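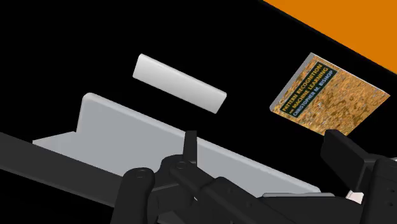 5 min read

I spent most of the spring collecting demonstrations for the bookshelf task, and I want to write down how it went before I forget the details.

The task is simple to say. The arm picks up a book and puts it in a holder. We do it in Simodov, our simulator, with a person driving the arm from a controller. Every run gets saved with the joint positions, the gripper command and the wrist view, and the policy learns from those files and nothing else.

The plan was 400 good demonstrations. I recorded 933 to get them. Most of the rejects were my own fault in the first two weeks, when I was still learning to drive. I would come in too steep, bump the holder and then spend ten seconds backing out. A person watching would call that a success if the book ended up in the right place. The policy copies the backing out too, so those had to go.

The book model is Bishop's Pattern Recognition and Machine Learning. The wrist view rolls with the gripper, so the title often runs at a steep angle and half the view can be black gripper parts. I had a hard time driving from that view alone and kept a second window open with a fixed camera. I stopped doing that after the first 100 runs. The policy only gets the wrist view, and I was making moves based on things it could never see. Once I drove from the same view it had, I got slower, but the training loss came down and the runs looked more alike.

Some notes on settings, mostly for me:

Start poses are randomized, with the book turned up to 30 degrees either way. I had it wider in November and threw that set out.

Pauses over two seconds get trimmed by the Lernow script. Check the gripper channel after trimming — it used to slip by one step.

Label failures as you go. I tried to sort 300 runs afterward and my standards changed halfway through.

The policy trained on the final set does fine when the book starts close to the gripper. It is worse from the far side, where I have fewer runs. The next batch will be all far-side starts, and I will post the numbers once I have them.

Posted 2019-06-24

14 shares · 3 comments

flukenow: Do you keep the failed runs anywhere? We use ours to train a success detector.

Author: Yes, all of them are on the old drive. I haven't tried that yet.

gray_hinge: The second window thing got me too. Had to redo a whole month.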